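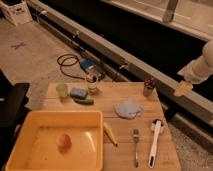
Kita-Zuschuss für Spielmaterial wird ab April neu verteilt

Die Kindertagesstätten im Stadtteil Clemlow bekommen mehr Geld für Spiel- und Lernmaterial. Der Jugendhilfeausschuss hat am Abend einstimmig beschlossen, den Zuschuss ab April nach der Zahl der betreuten Kinder zu berechnen. Bisher erhielt jede Einrichtung den gleichen Sockelbetrag, unabhängig von ihrer Größe.

Für das laufende Jahr stehen 2.980 Euro zusätzlich bereit. Das Geld stammt aus einem Rest des Vorjahres, der nicht abgerufen worden war. Verteilt wird es auf 13 Einrichtungen, darunter vier in freier Trägerschaft. Keine von ihnen soll weniger als 100 Euro erhalten. Die größte Kita, das Haus Sanero, kommt nach der vorläufigen Berechnung auf 243 Euro mehr als bisher.

"Wir haben in den letzten Jahren vor allem ersetzt, was kaputtgegangen ist", sagte Ilze Dzene, Leiterin des Hauses Sanero, in der Sitzung. Neues sei kaum dazugekommen. Ihr Team wolle zuerst den Kaufladen ergänzen und danach Bücher für die Jüngsten anschaffen.

Kritik kam von den kleineren Häusern. Toshio Shibata, Elternvertreter in der Kita am Wehr, wies darauf hin, dass manche Anschaffungen gleich viel kosten, egal wie viele Kinder eine Gruppe hat. Ein Satz Bausteine werde für elf Kinder nicht billiger. Auf seinen Antrag hin wurde der Mindestbetrag in den Beschluss aufgenommen - im ersten Entwurf der Verwaltung war er noch nicht vorgesehen.

Abgelehnt wurde dagegen der Vorschlag, größere Bestellungen künftig zentral über das Jugendamt laufen zu lassen. Amtsleiter Jordan Treloar hatte dafür mit möglichen Mengenrabatten geworben. Mehrere Ausschussmitglieder befürchteten längere Wartezeiten und wollten die Auswahl bei den Erzieherinnen und Erziehern belassen. Die Kitas können sich aber weiterhin freiwillig zusammenschließen. Drei Häuser im Norden des Stadtteils machen das bereits bei Bastelpapier und Farben.

Die Anträge müssen schriftlich beim Jugendamt eingehen, das Formular liegt dort ab der kommenden Woche aus. Belege über die Ausgaben sind bis Ende November einzureichen. Nicht verbrauchte Beträge fließen in diesem Jahr nicht in den Haushalt zurück, sie dürfen einmalig ins nächste Jahr übertragen werden.

Über die Sanierung der Außenflächen berät der Ausschuss in seiner nächsten Sitzung. Beginn ist um 18 Uhr im Bürgerhaus.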